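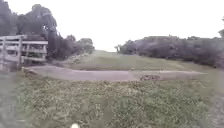 Three-rail fence and grass verge under an overcast sky, on the route at Ernia.

Rural path network to be resurveyed before summer works

The Ernia District Council has approved a resurvey of its rural footpaths and farm tracks, the first since the current map was drawn up 10 years ago. The decision was taken at the meeting of 26 May 2022 and applies to all routes entered in the public register.

The survey will record the width of each path, the state of its surface and drainage, and the position of gates, stiles and fences. The council has set aside a budget of 1,785 euros for printing and for notices to landowners. Field work will be carried out by staff of the roads department, and no outside contractor will be engaged at this stage.

Verena Moser, head of the roads department, told the meeting that the present register contained a number of errors. Several routes between Butonov and Clomine are shown as open to vehicles although they were closed to motor traffic some time ago, and at least one right of way does not appear on the map at all.
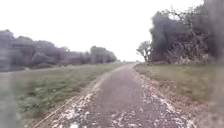
Page last changed: 26.07.2022, 10:14

Surfaces are to be graded on a scale of 1 to 5. Routes placed in the two lowest grades will be put forward for repair, with priority given to those used by schoolchildren and to those that provide the only access to a dwelling. Gravel paths will be inspected again after the winter.

Landowners whose property adjoins a registered route will receive a letter with an extract from the map. They may submit corrections in writing within three weeks of receipt. Pentti Mäkelä asked whether boundary fences would have to be moved where a path is found to be too narrow. The department replied that each case would be discussed with the owner first — no fence will be altered without written agreement.

A proposal by Liesl Auer to include the bridleway at Hirvonen was accepted without a vote. The question of new signposts was held over to a later meeting.

The draft map will be displayed at the council offices during normal opening hours. Enquiries about individual routes should be addressed to Hnat Koval at the roads department, quoting the number of the route as given in the register.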